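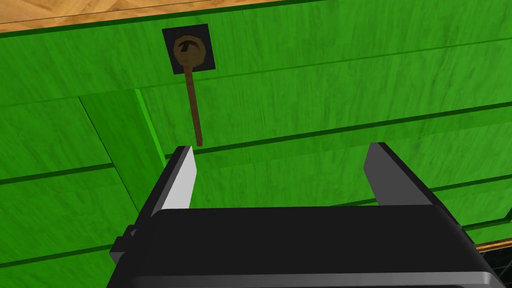
機械はもう家事ができるのか、という問いを春の初めに立てたとき、私たちの班はもっと華やかなものを想像していた。皿を洗うとか、洗濯物をたたむとか、せめて麦茶を作るとか。最終的に残った課題は、台所の緑色の戸棚の前で、つまみから下がった細長い茶色の棒をつかむ、その周辺の動作である。開いた二本の指のうち左の先端は棒の下端にほとんど触れそうなところまで来ていて、人間ならここで「もう終わったようなもの」と言う。班の作業時間の大半は、この「終わったようなもの」から先に費やされた。

知能機械演習 最終報告
課題名:シミュレーション環境における家事動作の学習と評価
提出日:7月2日

1. 背景と動機

家事の自動化については、世の中に景気のいい動画がいくらでもある。動画の中のロボットは卵を割り、シャツをたたみ、ときどき観客に手を振る。一方で、班員の下宿には食器洗い機すらない。この落差がどこから来るのかを自分たちの手で確かめたい、というのが計画書に書いた動機である。計画書に書かなかった動機は、実機の予約が取れなかったことと、シミュレーションなら深夜でも壊れるのは自分だけで済むことだった。

先行する演習の報告書を読むと、だいたい「把持は成功した」「今後は実環境での検証が望まれる」で終わっている。私たちも当初はこの二文を先に書いておき、間を埋めるつもりでいた。一文目が書けなくなったのは五月の半ばである。

2. 環境と課題

環境には、研究室で引き継がれている台所シーン集Pornbergを使った。名前の由来は誰に聞いても分からない。シーン集には家具が何種類か入っており、今回はそのうちFagerlundという戸棚を選んだ。選定理由は、前年度の班が途中まで設定ファイルを書いてくれていたからである。全面が鮮やかな緑で、板には木目が入り、引き出しや板の境目に濃い緑の溝が走っている。実家にあったら少し困る色だが、学習には関係がないだろうと考えた。この見込みについては5節で謝る。

制御方策の学習には、これも研究室内製の枠組みVavemineを用いた。入力は画像と関節角、出力は手先の移動量と指の開閉である。構成は標準的なので、ネットワークの図は省略する。描いてみたら四角と矢印しかなかった。

設定した課題は次の3つである。

課題A 指を開いたまま手先を棒の近くまで寄せる。
課題B 棒を指の間に入れ、指を閉じる。
課題C 棒を保持したまま手前へ動かし、所定の距離まで引く。

Cまでできれば「家事の一部」と呼んでよい、と班内で取り決めた。引いたあとに中の物を取り出すのか、閉めるのか、そもそも何が入っているのかは考えないことにした。Fagerlundの内部には何のモデルも入っておらず、ロボットがどれほど上達しても、得られるのは空の戸棚である。

3. 手順

学習データは人間の遠隔操作で集めた。ゲームコントローラを使い、班員が交代で手先を動かす。はじめは全員が「こんなもの、誰でもできる」という態度だった。ところがやってみると、奥行きがさっぱり分からない。棒の正面に来たと思って指を閉じると空をつかみ、もう少し前へ出すと戸棚の板を押している。人間の失敗は記録から除くことにしたが、その除外率は本報告には載せない。載せないことに全員が賛成した珍しい項目である。

操作の流儀にも個人差が出た。一人は遠くから一直線に寄せて閉じる。もう一人は棒の手前で必ず止まり、少し上下に揺れてから入る。揺れるのは迷っているからなのだが、方策はこれを律儀に学んだ。学習後のロボットは棒の手前で上下に揺れるようになり、見学に来た後輩は「慎重に位置を測っているんですね」と感心して帰った。訂正の機会を逃したので、ここに記しておく。

評価は、手先の初期位置と戸棚の向きを変えながら行った。向きを変えるというのは、視点から見て溝が斜めに走るような傾きも含むという意味である。初めのうちは戸棚をまっすぐ置いた条件だけで評価していて、その時期の成績はたいへん立派だった。担当教員から「台所はいつもまっすぐですか」と聞かれ、翌日から立派ではなくなった。

比較のため、Ristnessと名付けた手書きの規則による制御も用意した。つまみの位置を環境から直接読み取り、その下へ手先を動かし、指を閉じて引く。それだけである。所要時間は半日で、名前を考えるのに残りの半日を使った。

4. 結果

学習した方策の通し評価、すなわちAからCまでを途中で助けずに実行する試行は92回行った。このうちCまで到達したのは11回である。数字を見たとき班は静かになった。

段階ごとに見ると、Aはおおむね問題がない。戸棚の向きがかなり傾いていても、手先は棒の近くまで行く。失敗はほとんどがBの入口で起きる。代表的なのは、指先が棒の下端のわずか下をくぐってしまい、開いた指の間に緑の板だけを挟もうとするものである。本人(と呼ぶのが班内の慣習になった)は把持に成功したつもりで引く動作に移るので、何もつかんでいない手が堂々と後退していく。この堂々とした感じは表に書けないのだが、いちばん印象に残った結果である。
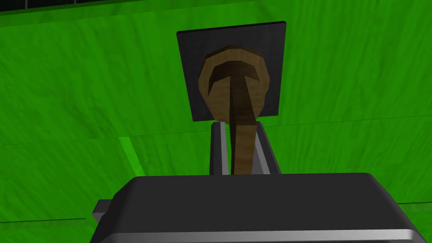 Bを越えた試行でもCが保証されるわけではない。棒が細いため、指の間に入っても引く途中で滑ることがある。摩擦係数を上げれば滑りは減る。どこまで上げたら「調整」で、どこからが「接着」なのかについて班で議論になり、前年度の設定値のまま変えないことで決着した。前年度の班がどうやってその値を決めたのかは、設定ファイルのコメントに「たぶんこれ」とあるだけで、それ以上は追跡できなかった。

滑った試行のあとの振る舞いも記しておく。人間なら、手が軽くなった時点で気づいてやり直す。方策は気づかない。データの中にやり直しの例がないからで、失敗した操作を記録から除いたのは私たちである。体裁を気にして恥を捨てた結果、恥のかき方を知らないロボットができた。途中から、つかみ損ねて戻る操作をわざと集めて加えたところ、引き返す動作が時々見られるようになった。ただし成功している最中に引き返すことも時々ある。

Ristnessについては、残念ながら好成績であった。位置を直接教えてもらっているのだから当然で、比較としては公平でない。公平でないことは最初から承知の上で用意したのに、実際に負けると釈明が長くなる。中間発表ではこの釈明だけで持ち時間をかなり使い、肝心の方策の説明が駆け足になった。つまみの位置にわざとずれを加えると、Ristnessの成績は急に落ちる。その条件では学習した方策のほうがいくらかましで、班の面目はこの一行に支えられている。

5. 考察

失敗の原因として最初に疑ったのは奥行きの推定だった。棒は板と平行に近く下がっていて、正面に近い視点では前後の差が画像にほとんど現れない。遠隔操作で私たち自身が苦しんだところと同じ場所で機械も苦しんでおり、そこだけは妙な親近感がある。視点を一つ増やした予備実験では、指を閉じる位置のばらつきが目に見えて減った。計算時間が足りず通し評価までは行えなかったので、予備実験という語の便利さに頼っておく。

次に色である。2節で「関係がないだろう」と書いたのは誤りだった。戸棚の色だけを白に変えると、学習した方策は課題Aから崩れる。どうやら緑の広がりを目印に寄っていたらしく、棒を見ていたのかどうかも怪しい。この点についてはFagerlundに謝りたい。色をランダムに変えて学習し直すと、白い戸棚にも寄るようになったかわりに、緑の戸棚での成績が少し下がった。何を見て動いているのかを調べる道具は授業で習ったはずなのだが、該当する回の資料を開くと、全員のノートが同じところで途切れていた。

時間の問題もある。遠隔操作で一連の動作をするのに、慣れた班員ならひと息で済む。方策は同じことに数倍かかり、その大部分は例の上下の揺れである。家庭で使うことを考えると、引き出しの前で揺れている機械を待てる人がどのくらいいるのか。班内で聞いたところ、待つと答えた者は一人もおらず、全員が自分で開けると言った。自分たちの研究対象に対して冷たい班である。

家事ができるか、という最初の問いに戻る。今回の範囲で言えるのは、つまみの近くまで行くことはできる、つかむことは条件しだい、引くことはたまに、という程度である。しかもこれは床に靴下が落ちておらず、猫もいない台所での話で、棒がべたついていることもない。実際の台所の取っ手はたいていべたついている。べたつきは滑りを減らすので有利に働くかもしれない、という意見が一人から出たが、検証は見送った。

6. 反省と引き継ぎ

作業の配分に失敗した。2月に書いた計画では、課題Cまでを早々に片付けて、後半は食器の出し入れに進むことになっていた。計画表の後半は今も白いまま残っている。消すのも惜しいので、次の班に渡す。

引き継ぐ際の注意をいくつか書く。Vavemineは学習の再開時に乱数の種を読み戻さない。これに気づくまで、同じ設定で結果が変わることを「手法の多様性」と呼んでいた。Pornbergの戸棚は、読み込みの順番によって床にわずかに沈むことがあり、沈むと棒の高さも変わる。前年度の設定ファイルには戸棚の向きの単位が度とラジアンで混在しているので、最初に直したほうがよい。私たちは最後に直した。

遠隔操作の記録は、失敗も含めて全部保存してほしい。容量が足りなくなったら、成功例のほうを間引くのも一つの手だと思う。同じような成功を何本足しても成績はあまり動かず、下手な操作から立て直した記録を少し足したときのほうが変化は大きかった。下手な操作なら、いくらでも提供できる班員がここにいる。

最終発表の質疑で「で、結局ロボットは戸棚を開けられるんですか」と聞かれた。開くときもあります、と答えたところ、うちの弟と同じですねと言われた。

付録 設定ファイルと学習済みの重みは演習用サーバの共有領域に置いた。フォルダ名は「最終」「最終2」「本当の最終」となっているが、使うのは「最終2」である。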